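The Last Ferry to Henine

Missed it. Of course she missed it. The ramp was already up and the water between the dock and the boat was getting wider, black and oily, and a man in a yellow coat was coiling rope like it was any other night. For him it was.

"Next one?" she said.

"Eleven."

It was twenty to five. She said thank you anyway, no idea why.

Her mother had called at lunch. Not called – left a message, the way she did, talking to the machine as if it might interrupt. The doctor had been. The doctor was not happy. Don't rush. Which meant rush. So she'd walked out of the office in Weltberg with her coat half on and her sandwich still in the drawer, and the train had sat for forty minutes outside Arthur, nothing out the window but a feed store and a dog, and now this.

The waiting room smelled of wet wool and soup. A bench, a heater, a vending machine with two kinds of chips. She sat down. Stood up. Sat down again nearer the heater.

There was an old woman at the far end with a birdcage on her lap, a towel over it. Nothing moved under the towel.

"Is it asleep?"

"It's dead," the old woman said. "I'm taking him home."

What do you say to that. She said she was sorry. The old woman nodded and looked at the clock and seemed to think that was plenty.

Five o'clock. Five past. She tried the phone on the wall and it rang and rang in the house on the hill, she could see it ringing, the green phone on the hall table next to the bowl of keys. Her mother would be upstairs with him. Her mother wouldn't come down for a phone. She let it go on longer than was decent and then hung up and got her coins back, one more than she'd put in.

She bought chips with it. Gave half to the old woman.
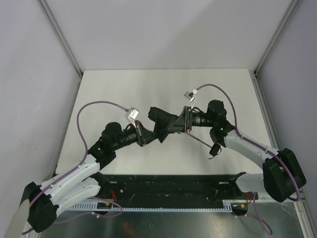 "Who've you got over there?" the old woman said, after a while. Crumbs on the towel.

"My father."

"Ill?"

"Yes."

"You get on?"

Nobody had asked her that in years. At home they asked was she eating, was she keeping warm. She thought about the summer he taught her to row, shouting from the bank, and how she'd gone in circles on purpose because he was shouting. She was eleven. He'd waded in up to his belt in his good pants and taken hold of the bow and walked her back to shore without a word, and all the way up the path his shoes had squeeked.

"Sometimes," she said.

"That's about right."

It got dark. The man in the yellow coat came in, poured himself soup from a pot behind the counter and drank it standing up. He looked at the two of them. Poured two more. Pea, too salty, very good. She hadn't known she was hungry.

Around eight she must have slept. She dreamed she was filing things at work, only the drawers kept going back and back into the wall, and somewhere at the end of one of them her father was asking for his glasses. When she woke up her neck hurt and the heater had clicked off and the old woman had put the towel over her knees. The bird was there in plain view on the floor of its cage, small and yellow, feet tucked up neat.

"You were shivering," the old woman said. "He doesn't mind."

She tried the phone again at ten. It rang four times and somebody picked up.

"Hello?" Cross. Thin, but cross. "Who is it at this hour?"

She couldnt get anything out.

"Hello? Your mother's asleep in the chair, I've had to come all the way down the stairs. On my own. Hello?"

"It's me, Dad."

A long breath. She could hear the hall clock behind him.

"Where are you?"

"At the ferry. I missed the five o'clock – the early one. I'm on the next."

"Well, that's a stupid boat to be on," he said. "It's freezing out." And then, after so long she thought the line had dropped, "I'll leave the porch light."

"Go back to bed."

"I'll go when I've done the light."

She stood there holding the reciever until it started to buzz. Behind her the old woman was folding the towel back over the cage, tucking in the corners. Out past the window there was one light on the water, then under it another, coming in.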